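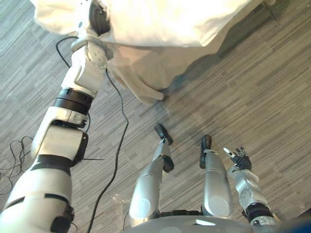 White cloth, lower edge close to the floor.

Bridar Guest House Linen Group
Minutes of the June meeting

Present: Shahnaz Kumarasinghe (chair), Meifang Su, Fiona Pringle, Nélida Sepúlveda (minutes)
Apologies: Olga Iturra

The meeting opened at 2:10 p.m.

1. Previous minutes
Accepted with one correction. Under item 4, "bath sheets" should read "bath mats."

2. Stock
M. Su reported 158 flat sheets in circulation across both buildings. Of these, 14 are to be withdrawn for thinning at the center fold. Withdrawn sheets will be cut down for dust covers. Pillowcase stock is adequate. The shelf labels in the second-floor closet still show the old sizes and will be replaced.

3. Laundry contract
The Natero agreement ends in September. F. Pringle has a written offer from Ledesma with collection twice a week and a minimum load per visit. Natero has not yet replied to the request for revised terms. Points raised:
- Ledesma bills by weight, Natero by piece. The two offers cannot be compared until a full week's load has been weighed.
- Late returns from Natero: three since the last meeting, all on the morning run.
- S. Kumarasinghe asked that any new contract state who pays for torn hems.
Decision deferred to the next meeting.

4. Table linen
Cloths for the dining room are shrinking in length after repeated washing. N. Sepúlveda proposed ordering the next batch 12 inches over the finished size and hemming after the first wash. Agreed. First order to be 20 cloths, supplier Onex, subject to price.

5. Dryer, north building
The lint screen is bent and does not seat fully. Replacement part ordered - delivery date not confirmed. The dryer stays out of use until the part is fitted.

6. Actions
FP - weigh one week's load, chase Natero
MS - withdraw thin sheets, replace closet labels
NS - obtain Onex price
OI - confirm delivery of dryer part

The meeting closed at 3:05 p.m.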